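Workshop Notebook, Finishing and Kitting Section
Tradgate site, May 2022

Subject: marker handling at the two-arm cell, and the effect on staff assignments.

The Plavum order stands at 1,904 acrylic markers, to be sorted by color and capped before boxing. Until November this work was done entirely by hand at the long bench. The section has now passed 567 of them through the cell.

Staff who formerly capped for a full shift now divide their time between loading, checking and boxing. Two colleagues report less soreness in the thumb and wrist. One has stated that the new work is lonelier — the bench was where people talked — and I have asked that loading be done in pairs.

Checking requires more attention than capping did. Wolde's procedure calls for a hand check of cap fit after every 500 pieces, and I consider that interval too long. Colleagues are also uncertain who may stop the cell. The answer is anyone present, and this will be added to the posted sheet.

Loose caps remain the harder part of the task. Orientation on the marble pattern is to be raised with Iltel.
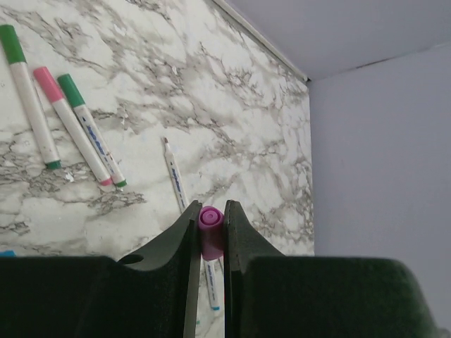
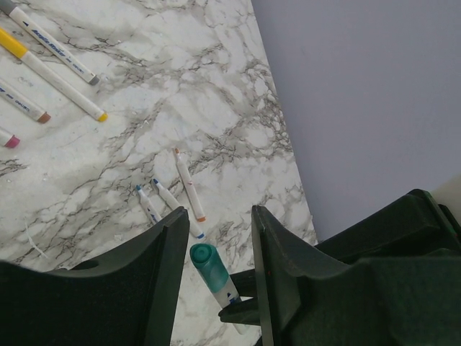

Markers at the gripper, various colors. 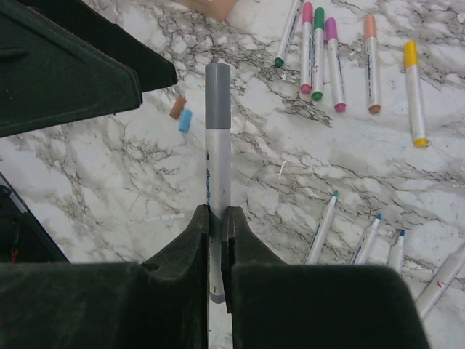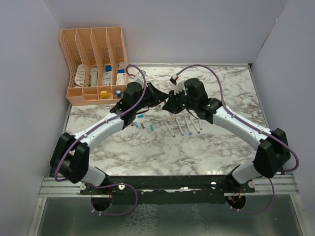

Kidus Hailu
Section Lead, Finishing and Kitting

Open items: revise the rotation so that each person loads no more than half a shift; obtain a second tray for rejected caps; confirm with Plavum whether the grays may be boxed with the blues.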